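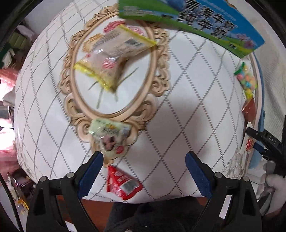
**For release: August**

**Drimholm starts snack box packing at Stamow – 600 boxes a week to begin with**

Snack firm Drimholm has opened its new packing room at Stamow. Mixed boxes, small bags, sweets, biscuits, a carton of milk in each. First orders went out at 7 in the morning.

The boxes are called Vametti. One size only for now. Customers pick sweet, savoury or half and half, and the rest is down to the packers – no two boxes need be the same. Everything is laid out flat first, looked over, then packed by hand. Heavy things at the bottom, crisps and puffs on top. Sounds obvious, but our early test boxes arrived with a lot of crumbs.

Plain milk is the standard carton. Flavoured milk to follow if the supplier can manage it. Sweets are in small sealed bags so they can be shared out at school or work. Labels and barcodes stay on every packet, so ingredients can be checked at home before anyone opens anthing.

Delivery is by Yimer, who already carry our larger trade orders. Stamow and nearby villages first, further out once the vans are sorted. The room has space for 1000 boxes a week when its fully running.

300 boxes are set aside for schools and clubs at a lower price. Ask early please, orders close at noon each day.

Samples for press on request – say if you need nut free.

**Contact:** Drimholm press desk, Stamow packing room. Phones answered until 7 in the evening.

ENDS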